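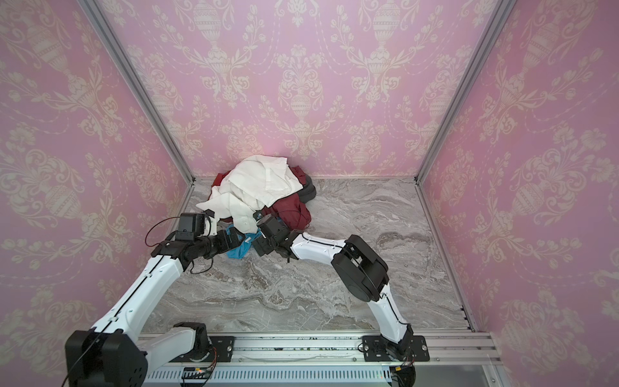 Lino Morelli wrote:
I went back and watched the 2 trailers one after the other and I don't think the new Vungate is a straight copy at all. The teaser copied the staircase and the harbor because those are the parts people remember. The full trailer has at least three scenes I don't recognize. The one in the boat shed isn't in the old film or the book.

senga_aitken
The boat shed is in the book. Chapter nine, when Neketti goes looking for the ledger. It's about a page long and the old film skipped it. I reread it in June when the remake was announced.

Lino Morelli wrote:
OK, I stand corrected on the book. It still isn't in the old film, and that was my main point.

pascualn
Three new scenes in a two hour movie is still a copy as far as I'm concerned. The dinner, the staircase, the harbor, the telegram, the fire. They're all there and in the same order. Even the coat is the same green. If you're going to spend the money, change something.

lowbudget_hal
The trailer is cut to look like the old one. That's marketing. You can't tell the order of a movie from a trailer.

pascualn
You can tell when the shots match. Put the harbor shot next to the original. Boat on the left, lamp on the right, her back to us. Somebody sat there with the old film on a monitor and lined it up.

Mingxuan Hao wrote:
I lined them up too. The harbor one matches. The staircase doesn't. In the original the camera starts at the bottom and goes up with her, and in the new one it waits at the top and she comes to it. Might sound like a small thing but it changes who the scene belongs to. In the old version you're following Raline. In the new one you're standing with Eichhorn, waiting for her.

Lino Morelli wrote:
Good catch. I had only looked at stills of that one.

dottie_r
Has anyone seen who is doing the music? The trailer uses the old theme but slower, on a piano. If they drop the theme I'm out.

senga_aitken
Every trailer does the slow piano thing now. I wouldn't read anything into it. The credits at the end go by too fast for me to catch a composer.

dottie_r
I paused it. There's no composer listed, just "music by" missing altogether. Maybe they hadn't signed anybody when the trailer went out.

Jinlong Duan wrote:
My problem is the casting, mainly Eichhorn. He's supposed to be an old man. The whole story depends on him having been in the town before any of them were born. This actor looks 45 at most. How does he remember the flood?

lowbudget_hal
Makeup?

Jinlong Duan wrote:
There's no aging makeup in the trailer. He has a bit of gray at the sides and that's it.

Mingxuan Hao wrote:
They may have moved the flood. The newspaper in the telegram scene has a different headline from the old film. I can't read the small print but the big word is FLOOD, and in the original the headline is about the bank. If the flood happened ten years back instead of fifty, a younger Eichhorn works fine.

Jinlong Duan wrote:
Then it's a different story. The ledger only matters because everybody who signed it is dead.

pascualn
So now it's too different? Ten minutes ago it was a copy.

Jinlong Duan wrote:
I never said it was a copy. You did.

pascualn
Fair.

senga_aitken
In the book not everyone who signed is dead. The schoolteacher is still living and she's the one who burns it. The old film cut her and gave the fire to Eichhorn. I would be very happy if they put her back in. There is a woman in the trailer for maybe a second, carrying a lamp, and she isn't Raline. Wrong hair and too short.

Lino Morelli wrote:
I took her for the housekeeper.

senga_aitken
Could be. The housekeeper doesn't have a reason to be outdoors at night though.

kettlecorn77
I have never seen the original. Should I watch it first or go in cold?

dottie_r
Watch it first. It's 94 minutes and the print that's on the streaming services is decent. The sound is muddy in the dinner scene, turn on captions.

pascualn
Go in cold. If you've seen the original you'll spend the whole time comparing, like all of us are doing here.

Mingxuan Hao wrote:
I'd read the book first if you have time. It's short. My copy is 212 pages and the type is large.

kettlecorn77
So three answers from three people. I'll probably watch the old one since I already pay for the service.

lowbudget_hal
Back to the copy question. I don't mind a copy if it's done well. Plays get staged again with the same words every year and we don't call that lazy. What I mind is when they copy the shots and get the speed wrong. The old dinner scene has those long gaps where people just eat. In the trailer somebody is talking the entire time.

Lino Morelli wrote:
It's a trailer, they have to put talking in it. You said yourself that you can't judge a movie's order from one. Same goes for the speed.

lowbudget_hal
I did say that. I'm allowed to be worried anyway.

Jinlong Duan wrote:
The director's last movie was all talk. I walked out of it. The one before that was quiet and I liked it a lot, so it could go either way.

dottie_r
Which one did you walk out of?

Jinlong Duan wrote:
The one with the lawyers on the train. I gave it an hour.

dottie_r
The last half hour is the good part of that one. They get off the train.

senga_aitken
Our local theater is showing the original on Sunday at 4. It's a 35mm print, according to the flyer. It has 658 seats and last time they did an old movie it was a third full, so you don't need to book. I'm going, and I'll look for the lamp woman in the background of the fire scene. It would be funny if she was in the old one all along.

Mingxuan Hao wrote:
Let us know. I've only seen it on a laptop and everything past the front row of faces is mud.

pascualn
I've seen it maybe six times and I don't remember anybody with a lamp except at the harbor. But I wasn't looking.

moderator_bea
Moved this from General to Remakes and Sequels. Please use spoiler tags for the ending of the book from now on. Senga's post about the schoolteacher stays up since several people had replied to it, but somebody has already complained.

kettlecorn77
Wasn't me, but I did read it before I knew what it was.

senga_aitken
Sorry about that. The book is older than most of us and I didn't think.

pascualn
The book came out decades ago. I don't see how that can be a spoiler.

moderator_bea
It is if you haven't read it. The rule is the same for every thread in this section.

Lino Morelli wrote:
Just finished going through the trailer frame by frame, which took most of an evening. The woman with the lamp is wearing the same gray shawl as the person sitting at the end of the table in the dinner scene. You only see the shoulder and one hand. So she's at the dinner, and the housekeeper wouldn't be sitting down with them.

senga_aitken
Then it has to be her. Sitting at the end of the table is right for the book as well.

Jinlong Duan wrote:
If she's in it then they need her to remember the signing, so the flood can't have moved. And we're back to Eichhorn being too young.

Mingxuan Hao wrote:
Unless Eichhorn is the son. Does anyone use his first name in the trailer? I only hear "Mr. Eichhorn."

Jinlong Duan wrote:
Only "Mr. Eichhorn," yes. I checked the captions too. I could live with the son, I guess. I'd want to know what they did with the father.

pascualn
If they turned him into the son I take back what I said about changing something. Leave it alone.

dottie_r
Still nothing on the composer. I wrote to the distributor through the contact form and got an automatic reply.

senga_aitken
Back from the 35mm showing. No woman with a lamp in the fire scene, I watched the background the whole way through. There is a person at the upstairs window for a few seconds just before the roof goes, and I had never noticed that on TV. Could be anyone. The dinner scene sounds much better in a theater, you can hear the forks.

lowbudget_hal
Which side of the house is the window on?

senga_aitken
The left, over the porch. Second one in.

Lino Morelli wrote:
I'll check the disc tonight. Mine is the older release so it may be too dark to see anything there.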